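Rima Twal maintains the perception and planning code at Zorkix, a stack the team calls Flultlow. We spoke in January about cloth, and about why software that copes with boxes tends to fail on a bedsheet.

"A box has a pose. Six numbers and you are done," she says. "A sheet has as many as you care to give it. We started with a mesh of 2000 points and the planner simply never came back."

The current version tracks folds and edges only. Each hand-held gripper reports its own position, and the second one is located from the square markers mounted on top. 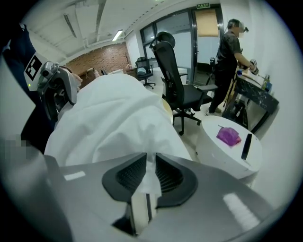

"White on white is the hard case. Depth is noisy, the creases are shallow, and the tracker will happily swap one edge for another. So we keep 2 hypotheses alive and drop one when the fingers close."

Timing took longer to fix. The wrist view runs at 30 frames a second and the planner at 24 steps, and early logs paired the wrong frame with the wrong grip. Brayden Lavoie rewrote the logger to stamp everything from a single clock – a dull job, by his own account, and the largest gain of the year.

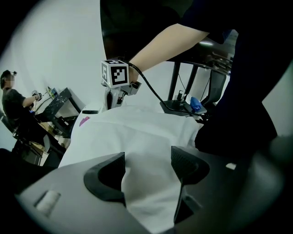

Control and tooling

The controller is deliberately plain. Twal prefers a fixed closing speed and a force limit to anything learnt. "If the grip is wrong I want to read the log and see why. Maham Sethi wrote a replay tool for that, and I have it open all day."

Two-handed planning remains unfinished. Both arms share one queue, and a late fold on the left still stalls the right. A split queue is being tested on the Lewis branch.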